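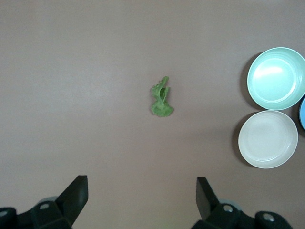 Green leaf on the table

Greltdale Ballpark Forum > Stadium and Facilities > New video board, what do you think?

adom_sowah
Sep 15, 2022
Hello all. I went to the last two home games and I want to ask your opinion on the new board in left field. The club says it has 1,467 square feet of screen, and the old one had 262. For me the picture is very clear, even in the afternoon. But I have the feeling that we lost something. The old board showed the full line score all the time. Now it is gone between innings, when they play the advertisements, and I keep score by hand, so I need it.

rowG_seat4
The line score is still there, on the ribbon under the press box. You have to turn your head.

adom_sowah
Thank you, I did not know this. But from section 207 the ribbon is behind the roof post. I tried to lean and my neighbor was not happy.

TalaSrour
I disagree with Adom a little. My father does not see well, and in April he could not read the batter's name on the old board. Now he reads it without his glasses. For the families in the cheap seats this is a very good change. The sound is another matter. It is too loud near the Pakis gate and I wrote to the club about it.

clelach_end
They paid for a screen and the restrooms at the Clelach end still have one working sink. That is my whole review.

rowG_seat4
Different budget. The screen was paid by the Neves naming deal, it was in the season ticket letter.

clelach_end
A budget is a choice. Somebody chose.

TalaSrour
Did they answer anybody about the pitch count? It was on the old board beside the radar speed. Now I see only the speed.

adom_sowah
The pitch count comes up when there is a mound visit, then it goes away again. I asked at the ticket office and the lady gave me a form for suggestions. I wrote two things: keep the line score on the main board, and put the pitch count next to it. If 1,000 people write the same, maybe they will do it.

clelach_end
We do not get 1,000 people on a weeknight.

rowG_seat4
Where do you leave the form? I can take one for the line score. I don't care about the pitch count.

adom_sowah
In the box at the ticket office, left window. Please write your section number, they ask for it.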